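Stenia Boards > Robot Learning > Data Collection
Thread: Is 2000 demos of the same pick worth anything?

wristcam_hater
Posted 31 May 2025

Our lead wants 2000 teleoperated examples of one task before we train again. One object, one basket, one table. We have 857 in the can since March and I'm the person who did most of them, so I'll admit I'm not neutral.

My problem is that I don't believe the number. It came from a slide. When I asked what happens at 2000 that doesn't happen at 857, the answer was "more coverage." Coverage of what? The cloth is the same cloth. The lights are the same lights. I start my hand from the same place every time because that's where the rest pose is.

Has anyone here gone past a thousand on a single pick and seen it pay off, on a held-out setup, with the numbers written down?

pallet_jim
Past a thousand, yes. Written down, sort of. We did a bin task at my last job and the curve was flat for the second half of the collection. But the objects came in mixed sizes and we moved the bin every session, so I can't tell you which part did the work.

hdhillon
I'll take the other side. People on this board love to say volume is a waste and then they quote a success rate from 20 trials. You need the volume to get the rare stuff. The ball that rolls up against the wall, the grasp that closes too high. Those don't show up if you quit early.
Harvey Dhillon, Sideo

wristcam_hater
They don't show up if the operator throws them out either. We toss any episode with a regrasp. House rule. So all 857 are clean closes, and the policy has never once been shown what to do when it misses. Another thousand clean closes won't fix that.

hdhillon
OK, that's a bad rule and you should have led with it.

wristcam_hater
It was in the protocol when I got here.

loose_gear
Seconding Harvey on the rule. Keep the misses, tag them, decide at training time. Disk is cheap. We used to delete ours and I still regret it.

pallet_jim
Keeping them isn't free though. If half your recoveries are an operator flailing around for six seconds, the model learns to flail. I've watched it happen. We had an arm that would hover over the bin and twitch, and when we went back through the demos there was a guy who twitched.

loose_gear
Was it you

pallet_jim
It was not me.

H_Hagedorn
A few questions before anyone recommends anything. How is the start position of the object chosen? Is the basket ever moved or turned? Do you have more than one operator? And is your evaluation done on the same table by the same person who collected?

I ask because I reviewed a set like this at Berchtold and the answer to the last one was yes. The reported success was excellent. We slid the basket a hand's width to the right and it fell apart.

wristcam_hater
In order: by me, by feel. Moved a little between sessions, never turned, long side always left to right. 2 operators, but the other one has done maybe a tenth of it. And yes, same table, same person. Me again.

H_Hagedorn
Then I would stop collecting today. I mean that plainly. You have a data set of one person's habits, and 2000 will be a larger data set of one person's habits.
Hildegard

hdhillon
"Stop" is too strong. He can change the protocol tomorrow morning and keep going. The 857 are a fine base, you just weight them down.

H_Hagedorn
Weight them down by how much? This is the part I never get a straight answer on. Everyone says reweight and then somebody picks a number that makes the plot look right.

hdhillon
Fair. You sweep it. On a held-out layout, which he doesn't have yet, so that comes first.

newbie_kp
Dumb question, couldn't he just augment? Shift the images, change the colors? Stitach says their tool does that automatically and you need far fewer demos.

pallet_jim
Stitach says a lot of things. Color jitter helps with lighting. It won't invent a grasp from the other end of the basket, and if you shift the picture without shifting the actions you've taught the arm to miss by that amount.

newbie_kp
Oh. OK, that makes sense.

loose_gear
Not entirely fair to newbie_kp, there are ways to do it with the actions included if your calibration is good — but then you need good calibration, and I've met very few people who have it on a fixed camera that gets bumped every week.

wristcam_hater
Ours got bumped in March. Nobody re-shot the earlier ones.

H_Hagedorn
So you have two camera poses in the set. Are they labeled?

wristcam_hater
By date, if you know the date. I do. It isn't in the metadata.

H_Hagedorn
Put it in the metadata.

wristcam_hater
Yeah. Doing it tonight.

Here's what I'm going to propose, and you can all tear into it. Hold the count where it is. Write out 9 basket placements, including turned ones, and draw object starts from a list so my hand doesn't pick them. Keep regrasps, tagged, with a time limit so we don't store flailing. The other operator runs the evaluation and I stay out of the room. If the policy trained on the old set does fine on the new placements, I'll eat my words and go collect the rest without complaining. I don't expect to be eating anything.

hdhillon
That I'd sign off on. Add a couple of placements you don't train on at all. And report the failures by type, please, one percentage tells me nothing.

pallet_jim
Your lead will say it's slower.

wristcam_hater
It is slower. I got through a lot of these by never having to think, green ball, left end of the basket, close, next. Went back through the older episodes this afternoon and I can't tell one from another without reading the file date.

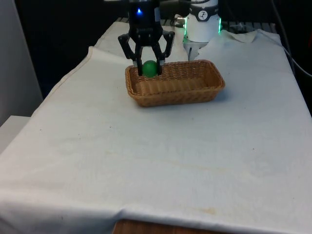
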